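Teaching by Showing: Handout 4, Block Picking by Hand and by Remote Control

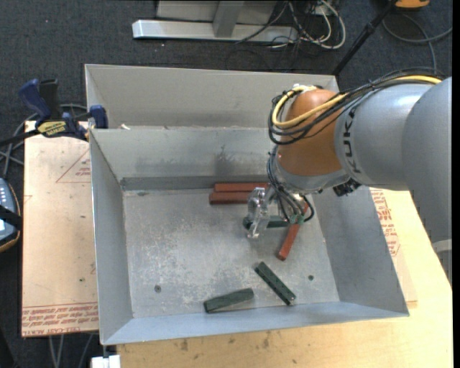 Kurness Khondokar

Right, this is the week we stop writing waypoints and start showing the arm what we want. Last time you all typed in positions until your eyes crossed, and I said there was a friendlier way to do it. There is, although it has its own ways of going wrong, and I'd like you to meet most of them before the August assignment.

The job is block picking from a bin. Red blocks, green blocks, the KUKA arm with its metal-fingered gripper, and a pair of grey metal bins standing one behind the other. You pick a block out of the front bin, lift it clear and put it in the back one. I know it sounds dull! But have a proper look at how the blocks lie before you decide it's easy. Two of the reds are side by side near the back wall, and a gripper coming down there has a neighbour and a wall to worry about. The green ones sit at all sorts of angles. Your hand sorts this out without asking you, and the whole trouble with teaching by showing is getting that out of your hand and into a recording.

We'll do it two ways.

By hand first (what the books call kinaesthetic teaching). You take hold of the arm near the wrist and push it through the move. It's lovely for slow, close work because you feel the contact through your fingers. The drawback is that you're stood right there, leaning over the bin, and most people drag the arm along paths it would never pick for itself. Keep your elbow up and watch the cables — they run along the top of the arm and loop down by the wrist, and if you twist the wrist the long way round they go with it. If you feel a tug, stop and go back the way you came.

Then by remote control. We use the Dratton hand controller, and Clemisier does the recording. You stand behind the line and steer the gripper from there. You lose the feel completely, so everyone comes in too high, closes on nothing and swears. That's fine. Keep those runs, and mark them as failed in the log. I'd much sooner have an honest miss than a tidy file with the misses cut out.

A few things I say every year:

Start every run from the same pose. The replay gets very confused otherwise.

Pause for a moment before you close the fingers, and again after. It makes the recording far easier to cut up later.

Tip the blocks in afresh between runs. If you lay them out neatly you'll teach it to pick up neat blocks.

Check the bar clamp on the bins before you begin. A bin that has crept a little to one side spoils every run after it.

Each pair does 20 runs by hand and 20 by remote. Last year's class left us 249 usable ones and you're welcome to add them to yours, but please train on your own set first and see how badly it does. Mine managed 16 good picks out of 44 on the first go, and I was quite pleased with that.

For the write-up, I want two pages on where your two sets of runs differ. Look at the path just above the block, as most of the interesting stuff happens there. Plots are welcome, with the axes labelled this time — you know who you are.

Notes last changed 2021-07-17. The log sheet is on the course page, under Handout 4.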